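Hands Versus Pinchers: Two Weeks at the Bench

If you stopped by the Studthorpe shop any time in the past two weeks, you probably caught me muttering at a table. I've been trying the Feltasix hands against our old Lellix two-finger grippers, and I promised I'd write something up for the newsletter before I forgot it all.

Quick background for the newer folks. We've run the Lellix pair since May, and I love them. They open, they close, they hold on to things, and when something goes wrong you can usually see why. The Feltasix hands are another animal (five fingers, lots of joints, lots of opinions), and I spent the whole first evening just getting the fingers to curl in the order I wanted. The Zúñiga controller talks to both, thank goodness, so swapping over was mostly a matter of new settings and a fair bit of swearing at connectors.

I logged 118 tries with the hands, all on ordinary household stuff. Picking up boxes? The Lellix wins, easily. It's quicker and I trust it more. Soft packets were closer to a tie, though I'd still give the edge to the simple gripper on a busy day.

Where the hands got me really excited was poking and pressing! A two-finger gripper has to close up and jab with its whole nose, and half the time I can't tell from the camera where it's going to land. With a hand you get to pick a finger. My favorite job so far is the little trash can with the round swing lid, going in thumb first with the other fingers up out of the way. The lid is tilted, so the angle of the wrist matters a lot more than I expected, and I kept coming in too flat. 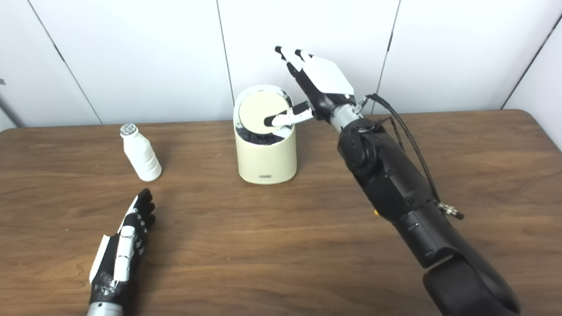 What's Next on the Bench

Cables, mostly. I want a neater run down the forearm before I try anything with bigger arm swings -- loose loops make me nervous. After that I'd like to move on to bottles and see how the two setups compare when a grip has to stay gentle. If you've got a favorite wrist angle for tilted lids, come find me, I'm at the bench most evenings and I'll happily let you drive.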